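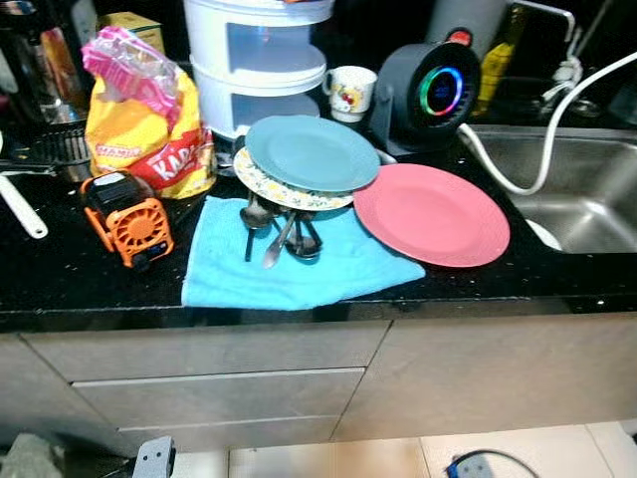 *Maribel Okonski*

# Who Got Heard on the Flarach Pipeline? A Reading of the Public Comments

Term project, Local Government and Public Participation

## How I got into this

I grew up on the dry side of Piterwood County, where people talk about water the way other people talk about football. So when our class was told to pick a public decision and follow the paper trail, I already had mine. The county wants to build a pipeline from the Flarach reservoir down to the new industrial district, and the route goes right past the upper villages, which still get their water from wells and a tanker truck. The pipe would pass them and not stop.

The upper villages wrote to the county. They wrote a lot! My project is a reading of what they wrote, what everyone else wrote, and what the county's planning office did with it all. I thought this would be a dull pile of paper with a few good letters in it. It's the most interesting thing I've read in two years of college, and I'd like to talk somebody into doing the same thing for another county.

## The plan in short

The draft plan was prepared for the county by Stimolo, an engineering consultancy. It runs to over 200 pages, most of it pipe diameters, pump stations and cost tables. The section on public participation is short and sits near the back, between the noise assessment and the glossary.

Two routes were studied. The eastern route follows the state road and serves the industrial district directly. The western route is longer, crosses the Thân plateau, and could supply the upper villages along the way with branch lines. The draft recommends the eastern route. The reasons given are construction cost and the number of customers served per mile of pipe.

The phrase "customers served" matters a great deal, and I come back to it below, because the whole argument between the villages and the county seems to hang on it.

## What I read

The county accepted written comments on the draft through a web form, by mail, and on cards handed in at public meetings. All of it was scanned and posted on the county site, and there were 912 comments in the final file. I read every one. Some are a single line ("Build it already"), some are typed statements with numbered demands, and one is a hand-drawn map with no words except the names of springs.

I also read the minutes of all 13 public meetings. These are uneven. The minutes from the county seat are detailed and give each speaker a paragraph. The minutes from the plateau meetings are much thinner, and in a couple of cases they only say that "residents expressed views on the proposed route." I really wanted to know what those views were.

I read the comments in the order they were posted and kept notes in a spreadsheet. For each one I wrote down where it came from (if given), which route it favored (if any), and what it was mainly about. After a first pass I sorted the topics into six groups:

- fairness between districts
- cost and water rates
- jobs and the industrial district
- land and right-of-way
- springs, wells and groundwater
- complaints about the process itself

Many comments fit more than one group. I let them count in each group they fit, and I think that was the right call, although it makes the totals awkward to compare. A letter about a dried-up spring is usually also a letter about fairness.

## What people said

**Fairness came up everywhere.** I expected it from the upper villages. I did not expect it from the lower towns, but it's there too, and often in warm terms. People who would benefit from the eastern route wrote in to say that they'd wait longer for their water if it meant the plateau got a branch line. I found these letters moving, and there were enough of them that I stopped thinking of this as uphill against downhill.

**The village statements are carefully built.** Several of the plateau villages sent joint statements, and they share a pattern. They open with a principle, usually that a county owes the same basic services to all its districts. Then they give history: the road that was promised, the clinic that was moved. Only after that do they get to the pipe. At first I skimmed the opening sections to get to the demands. On a second reading I saw that the opening is where the argument lives. The villages are asking the county to judge the pipeline against its own stated duties, and they quote the county charter to do it.

**Business comments were short and specific.** They mostly favored the eastern route and asked for a firm schedule. A few asked whether water rates would go up to pay for branch lines. That's a fair question, and the draft doesn't answer it for either route.

**The springs surprised me.** A good number of people, mainly older by their own account, wrote about particular springs and what they remember of them. They're worried about trenching near the Flarach outflow. The draft says that groundwater effects are "expected to be limited" and points to an appendix. The appendix has well depths but no springs in it at all. So the hand-drawn map I mentioned has information that the official study lacks. I would love to see somebody take that map out on foot and check it!

**Complaints about process were sharper than I expected.** The web form was in English only, with no way to attach a file. The plateau meetings were held on a Friday afternoon, in the middle of picking season. Comment cards had four lines on them. None of these is a scandal by itself, but read together they explain a lot about who wrote in and how.

## What the county did with it

The planning office published a response document in June. It groups the comments under headings and answers each heading with a paragraph. I compared its headings with my own groups, and this was my favorite part of the project.

Cost, jobs, and right-of-way each have their own heading and a proper answer. Springs and groundwater are folded into "environmental matters," with a reference back to the same appendix. Fairness between districts has no heading. Comments about it are listed under "general support or opposition to the project," and the response there is one sentence thanking residents for their interest.

I don't think anyone set out to bury the fairness comments. The headings in the response follow the chapters of the draft plan, one for one. The draft has no chapter on how benefits are shared between districts, so there was nowhere to put a comment on it. If you sort people's answers by the questions you already asked, you lose whatever they said that you didn't ask about. I'd read about this in our course texts and it seemed abstract. Seeing it happen to a letter from a village I know was something else.

This is also where "customers served" comes back in. The measure counts each metered connection as one customer. A plant in the industrial district is a customer. A household in the upper villages with no meter yet is not. Under this measure the western route can hardly win, and several village statements say so in plain words. The response document doesn't take up the point.

## What did change

I want to be fair to the planning office, and the comments did have an effect. The revised plan moves one pump station away from a school. It adds a stretch of fencing that farmers had asked for. And it includes a promise to "examine the feasibility of future service to the Thân plateau," with no date and no budget. The villages had asked for exactly those two things, a date and a budget, so I can see why their later letters sound tired. Still, the promise is in writing now, and it wasn't in the draft.
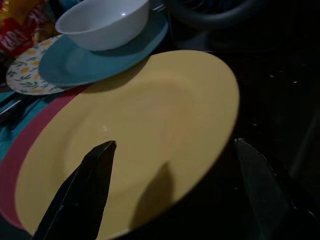 The later letters have also picked up on it already. One village quotes the feasibility sentence word for word and asks who will do the examining, who will pay, and when residents can read the result. I think that's smart. It turns a vague line into something that can be followed up at every budget meeting from here on.

## Problems with my own work

I sorted the comments alone. A second reader would have disagreed with me in places, mostly on where fairness ends and cost begins. If I did this again I'd trade a sample with a classmate and compare.

A lot of comments gave no address. I left these out of anything I said about districts, and they may lean one way or the other. I can't tell.

Joint statements were another headache. A letter signed by a whole village council is one entry in the county's file, and a one-line web comment is also one entry. I followed the county's way of counting so that my totals would match theirs, but it clearly makes the plateau look smaller than it is. I've marked the joint statements in the spreadsheet so that anyone who wants to weigh them differently can.

And I'm from there. I tried to read the eastern route comments with the same patience as the rest, and I did come away with more respect for them than I went in with. Readers should know it anyway.

## Suggestions

These are for Piterwood County, but I think they'd travel well.

1. Sort comments by what they say first, and match them to plan chapters afterward. Publish the ones that don't match anything under their own heading.
2. Report joint statements separately, with the number of signers.
3. Take full minutes at every meeting, whatever village it's in.
4. Let people attach files and maps, and offer the form in the languages spoken in the county.
5. Count households without a connection when comparing routes.
6. Send somebody to look at the springs before trenching starts.

## Next steps

The county board has not voted on the revised plan yet, so this isn't over. I plan to keep reading the file as new comments come in, and I've asked the planning office if I can see the original comment cards from the plateau meetings, since the scans are hard to read in places. They said they'd look for the box. The spreadsheet, with my notes and the list of groups, is attached to this report as a separate file.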